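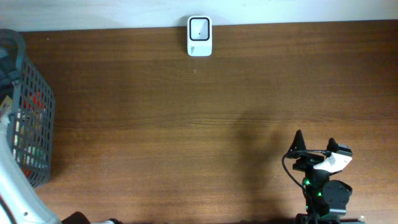 What did they do with the scanner when the shop closed?

They left it on the table against the wall, where it had always been, and went on using it for a week.

The shop had been on the corner in Cenby for 11 years. My mother ran it and I helped, first after school and then because I had stopped looking for anything else. We sold tea, soup packets, batteries, thread, and candy. The Platidow warehouse outside town sold the same things for less, and in June my mother wrote to the landlord.

What was left on the shelves we carried home. Most of it went to my aunt. The last of it stayed in a gray basket on the kitchen table, and my mother said it had to be listed before it went anywhere.

"Who's going to read the list?" I said.

"I am."

So I sat down and took things out of the basket one at a time. I held each one in front of the little window and waited for the beep. The laptop put the name and the price on a line. I set the thing down on the other side of the table and took the next.

My mother stood at the sink with her back to me. She could tell what I was doing from the sound.

"That one didn't go," she said.

"The label's bent."

"Flatten it with your thumb."

I flattened it with my thumb and it went.

A packet of Macedo crackers came up under the old price, from before we raised it. I asked her if I should change it. She dried her hands and came over to look at the screen. She looked at it for longer than it took to read.

"Leave it," she said. "We sold a lot of those at that price."

She sat down across from me. After that she handed me things and I scanned them, which was slower than doing it alone. She turned every packet the right way up before she gave it to me. Twice she put something back in the basket and picked a different one, and I didn't ask about it.

When we were done the total was 109 dollars. She wrote it on the back of an envelope and put the envelope in the drawer with the rubber bands. Then she packed everything in the basket again, heavy things at the bottom, the way she used to pack for customers who had to take the bus to Odaner.

"Is your aunt coming for it?" I asked.

"Tomorrow, or the day after."

My aunt came the day after. She took the basket out to her car and brought it back empty, and my mother hung it on the hook behind the door. The scanner was still plugged in. I passed my library card in front of it and it beeped.

"What does it say?" my mother called from the hall.

I looked at the laptop. "Item not found."

"Add it, then," she said, and went up to bed.

Posted Jan 15, 2024 by the author

Contact | Copyright 2024, all rights reserved | Back to top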